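Courts and clubhouse walk-round, October 2018

I did this one on my own before the Lumo ladder matches started, with a coffee in one hand and the clipboard in the other. Same order as last time, so Aleksandra can put the two side by side. OK means I looked at it and I'm happy, FIX means get it done before the weekend, WATCH means I'm not worried yet but I'm writing it down so I can't pretend later that I didn't see it.

## Court surfaces

- [x] **Court 1, baseline and service boxes** - OK. Plays true, lines are bright, no lifting at the tape.
- [x] **Court 2** - OK. There's a bit of leaf mush in the back corner by the fence. I swept what I could and my shoes got the rest.
- [ ] **Court 3, north baseline** - FIX. The crack we filled in January has opened up again right where a right-hander lands on the serve. I can get the edge of a coin in it. Please keep juniors off that end until it's patched, and no, a cone on top of it isn't a patch!
- [ ] **Court 4, drain channel** - WATCH. Slow to clear after rain. I poured a bucket down and it went eventually, but I had time to finish the coffee.

## Nets and posts

- [x] **Center straps** - OK on all four. I measured every one because Ziad Bataineh told me court 2 was low (he'd just lost on it). It was fine, Ziad.
- [ ] **Winder handle, court 1** - FIX. It still sticks out at shin height toward the players' side. The removable handle should come off and hang on the hook once the net is up. I found it left on again.
- [x] **Post caps** - OK. The new ones from Navarro fit much better than the old lot, you can't get them off with your fingers.
- [ ] **Net cord, court 4** - WATCH. Fraying near the winder. It'll probably see out the year, but I'd like a spare on the shelf.

## Lights

- [x] **Courts 1 and 2** - OK, all lamps up and steady within a couple of minutes.
- [ ] **Court 3, southeast pole** - FIX. One lamp flickers. It's miserable to toss a ball into and the evening group has complained, quite rightly. The work order with Plalton is number 264 and I've chased it twice now.
- [x] **Timer box** - OK. Locked, label readable, key on its nail.

## Fences and gates

- [x] **Perimeter mesh** - OK. I walked the whole thing and gave it a good shake as I went.
- [ ] **Gate between 2 and 3** - FIX. The latch doesn't catch unless you lift the gate, so it swings out into the court during points. I tied it back with a bungee for now, and I'd really love to have my bungee back.
- [x] **Windscreens** - OK. Two ties were missing on the west side and I put new ones on while I was there.

## Clubhouse

- [x] **First aid cabinet** - OK. Ice packs, tape and gloves all in date. We're going through blister plasters like crazy, so I've ordered more.
- [x] **Defibrillator** - OK, light is green, pads are in date.
- [x] **Fire exits** - OK, both open with one push. Somebody had parked the ball hopper in front of the back one. I moved it and I'll keep moving it.
- [ ] **Stringing corner** - WATCH. The Metetti machine is solid, but its foot clamp has worked a little loose. I snugged it up and it should be looked at again next month.
- [x] **Tables and worktops** - OK. They're steady and there are no sharp edges. I leaned on each of them with my full weight, which is a decent test after the summer barbecue season.
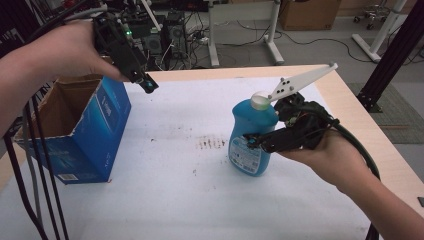 ## Money and who does what

The resurfacing fund stands at 4,000 dollars. That covers the patch on court 3 with plenty left over, so I don't see a reason to wait for spring. Aleksandra Chmielewska has a quote that's good for 30 days and I'd say yes to it this week.

- **Court 3 crack** - Aleksandra to confirm the date. I'll put the closure sign up at that end tonight.
- **Flickering lamp** - me, again. If Plalton can't come before the ladder finals we should move the evening group to court 2.
- **Gate latch** - Ziad says he has the part in his garage.
- **Winder handle** - everyone who puts a net up, please!

There are 6 weeks of outdoor play left if the weather's kind. I'll go round again once the patch is down, and I'll bring a longer tape for the run-off behind court 4, where I think the bench has crept forward.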